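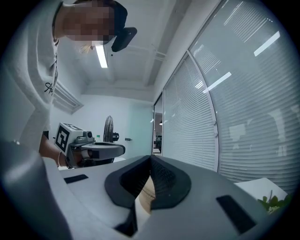 Golari Building, Unit 1261
Fall Walk-Through: Exits, Electrical, Storage, First Aid
October
Checked by: Babak Rezaei
Marks: OK / Fix / N/A. Comments follow each item.

EXITS AND AISLES

1. Front door opens fully and latches on its own
OK. Closer was adjusted after the last walk-through and is still holding.

2. Rear door opens without a key from inside
Fix. The deadbolt has a thumb turn but it sticks at the halfway point. Took two tries. Needs graphite or a new bolt before the weather gets colder.

3. Aisles at least 36 inches wide
Fix. Fine everywhere except between the flat files and the paper rack, where somebody has parked the hand truck. Moved it. It goes on the hook by the rear door.

4. Exit signs lit
OK, both.

5. Emergency lights pass the 30-second button test
Fix. The one over the sink went dim at the end. Battery is on order from Karimi Supply. Retest when it's in.

FIRE

6. Extinguishers mounted, pin in place, needle in the green
OK. Tag on the rear one is hard to read, ask the service company for a new one at the annual.

7. Nothing stored within 18 inches of sprinkler heads
Fix. Top shelf in the stock room again. Empty cartons. Flatten them or take them out. This was on the spring list too.

8. Oily rags in the covered metal can
OK. Can was emptied this morning.

ELECTRICAL

9. Panel door closed, clear space in front
OK. Floor tape is peeling at one corner.

10. Breakers labeled
Fix. Number 14 says "heater" and there is no heater on it. It runs the outlets on the east wall. Relabel.

11. No extension cords used as permanent wiring
Fix. Orange cord to the dehumidifier. Landlord has agreed to put in an outlet, no date given. Until then unplug it at closing.

12. GFCI outlets trip and reset
OK at the sink. OK in the restroom.

STORAGE AND LADDERS

13. Shelving anchored to wall
OK. The new Gamura unit got its second bracket.

14. Heavy items below shoulder height
OK, apart from the box of sample tiles. Moved to the floor level.

15. Stepladder feet and spreaders in good shape
Fix. 2 rubber feet worn through on the six-foot ladder. Tagged out. Use the four-foot one. Do not take the tag off to "just get one thing."

16. Cleaning products in original or labeled bottles
Fix. Spray bottle under the sink with no label. Poured out per the instructions for the floor cleaner it came from, bottle tossed.

FIRST AID

17. Kit stocked and in date
Fix. Short on medium gloves and burn gel. Eyewash bottle expires next month, replace it with the same order.

18. Emergency numbers posted by the phone
OK. Old Clukik alarm number crossed out, new one written in. Someone should print a clean copy.

19. Incident log in the drawer with a pen
OK. One entry since spring, paper cut, signed.

OPEN FROM LAST TIME

Loose stair nosing: done.
Restroom fan: still noisy, works.
Window lock, east side: not done. Carried over.

Items 2, 5 and 15 come first. Initial and date each one on the wall copy when it's fixed.

B.R.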